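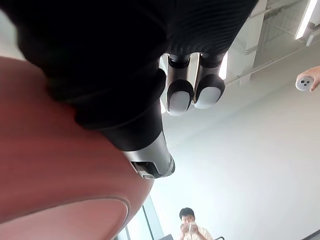 6th January, afternoon slot. 25 min talk, 10 questions. Water on the left side this time.

**Open cold with the flour entry.** No hello, no thanks yet. Read it slow:

> "Flour again. Sold the blue dish to get it. Told the children it broke."

Pause. Then say who I am and where the line comes from.

- Kitchen ledger, Tisto, second winter of the war
- Writer never gives her own name. Initials on the cover, water damage, can't read the second one
- Bought as a plain account book, left column goods, right column prices. By June the prices have mostly stopped and she's writing sentences across both columns

## What's in the collection

Ekwueme Collection. Say it clearly, last time half the room wrote it down wrong (spell it!!).

- 12 ledgers, all from households on the same few streets
- 2829 pages total, counting blanks. Yes I count blanks, will get to that
- 357 loose scraps tucked inside: receipts, labels, a hymn, a pattern for a baby's collar
- Came in two trunks from a house clearance. No letter with them, no list. So provenance is thin, admit it early

Don't get dragged into the trunk story. It eats five minutes.

## Why ledgers and not diaries

Diary = somebody sat down meaning to be read, even if only by herself later. Ledger = somebody adding up soap. Different kind of honesty, different kind of lying too.

She lies in the ledger. The blue dish turns up again four months on, lent to a neighbor for a christening. So was it sold? Bought back? Second dish? I don't know. Leave it hanging, people like it, and I really dont know.

SLIDE: page with the crossed-out sugar

- Sugar crossed out, written back in, crossed out again
- Price beside it in different ink
- My reading: she wrote the official price first, then what she paid. Other readings possible. One reviewer thinks it's just bad arithmetic. Fair

## The Nikia cannery

Keep short. Background only.

- Nikia took on women from the first spring. Fish, then beans, then whatever came
- Paid partly in tins. The tins show up in the ledgers as money, "two tins for the shoes," "owe one tin"
- So there's a second currency running down those streets and the town records have no word on it
- 125 tin entries across all the ledgers. Most in the third one. Why the third? She seems to have kept the tally for the neighbors. Sort of a bank. A bank in a pantry

(wait for laugh, move on if none)

Careful here: don't say "black market." Somebody always asks. Swapping tins wasn't against the rules for the first year. After that it was, and the entries get shorter and go into pencil. Show that. Pencil slide is the best slide, give it time.

## Holidays

- Big meals get planned in writing for weeks. Menus for food they didn't have
- One Christmas menu has goose on it. The goose is carried over to the next year's menu. And the next
- What they ate, from the bought column: barley, onions, one tin of plums
- After the plums she writes "very nice"

Don't explain it. Just read it and click.

## Blank pages

OK now blanks. Nineteen days with nothing in ledger three, but she left pages for them. Dated the tops. Didn't fill in. I was taught to skip these when transcribing and for the first volumes I did, which means had to go back and redo the lot. Tell them this, students especially.

Don't guess at the cause. There's a funeral wreath receipt among the scraps but no date on it and it may belong to another house.

## Jistis bit

- Jistis is our transcription project, small, slow
- Readers type up a page, second reader checks, disagreements stay visible in the notes
- Ledgers one to five are done. Six is awful, somebody spilled lamp oil
- Sign up sheet by the door. Need people who can read old handwriting, or who had a grandmother who wrote like that

## If running over

Cut cannery wages. Cut the hymn. KEEP pencil, KEEP plums.

## Last thing

Final entry of the last ledger, read with no comment:

> "Bread. Matches. Ribbon, green, for nothing in particular."

Thank the library, thank the projector person, lights up, questions.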